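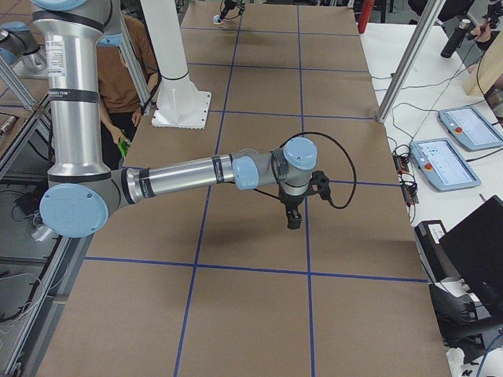

Figure 4.1 A work table covered in brown cardboard and marked out in squares with blue tape.

Chapter 4
Covering and Marking Out a Work Surface

In this chapter you will learn how to:
choose a covering for a table and lay it flat
plan a grid that suits the size of the table
put down straight lines of tape, and keep them square to one another
name the squares so that other people can find them

If you have ever shared a kitchen table with somebody who was wrapping presents while you were trying to do a jigsaw, you already know most of what this chapter has to say. A table is a wonderfully useful thing, but left to itself it is just one big flat place, and everything put down on it tends to wander. The scissors creep towards the middle, the string rolls under the paper, and before long two jobs have become one muddle. A few lines on the surface make a surprising difference – people see a line and, without being asked, they put things on one side of it or the other.

We begin with the covering, as this goes down before anything else. Cardboard is the old favourite. It is cheap, it is kind to the things you stand on it, and when it is worn out you can lift it off and start again with a fresh piece. Large flat sheets are best if you can get them. Opened-out boxes will do very nicely too, though you will have their folds to live with. Lay the sheets so that their edges meet without overlapping, smooth them from the middle outwards with the flat of your hand, and trim whatever hangs over the side. In the packing room at Ikcombe, which we shall visit again in Chapter 6, the covering is fixed only at its corners, and that is quite enough for light work.

Next comes the plan, and I do urge you to make it on paper before you open the tape. Suppose your table is a small one, 573 mm long and 517 mm deep, and you would like 4 squares along its length. Dividing 573 by 4 gives 143.25 mm, which is an awkward number to find on a ruler and a worse one to remember. It is far more comfortable to choose 140 mm. Four squares then take up 560 mm, and the 13 mm left over is shared between the two ends as a margin of 6.5 mm each. Along the depth you can fit three squares of 140 mm, making 420 mm, with 97 mm to spare. You might split that evenly, front and back, or you might leave the whole of it at the front as a resting place for your pencil and ruler (I always do).
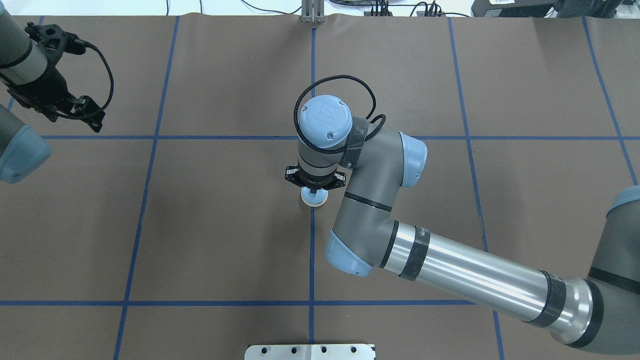 Straight lines are a matter of patience more than skill. Mark each end of the line with a pencil, stick the tape down at the first mark, then pull out the whole length and hold it just above the surface, gently stretched, until it sits over the second mark. Only then should you lower it. Tape that is pressed down bit by bit nearly always drifts. Choose a colour that stands out, too, as the blue does on the brown surface in Figure 4.2, where you can still pick out the lines even though the covering has several faint creases and seams of its own running between them. Had the tape been brown, you would be forever wondering which was a seam and which was an edge you were meant to respect.

Figure 4.2 Blue tape lines running both ways across a brown covering.

Once the first line is down, measure all the others from it, instead of stepping from each line to the next. A small slip then stays small. Measure at both ends, every time, and measure to the middle of the tape, so that its width is shared fairly between the squares on either side. To check that a square really is square, measure it from corner to corner in both directions. The two lengths should agree, and if they don't, lift one end of the tape and nudge it over while it is still willing to come up.

Before you start

Find a table at home or in your classroom and measure its length and depth in millimetres. Draw it on squared paper. Try first a grid with squares of 100 mm, then one with squares of 273 mm, and write down the margin left over each time. Keep both drawings safe, as you will need them for the Farnden exercise at the end of section 4.2.

4.1 Choosing a covering

Coverings fall into two families, those you mean to keep and those you mean to throw away, and we shall take the second family first.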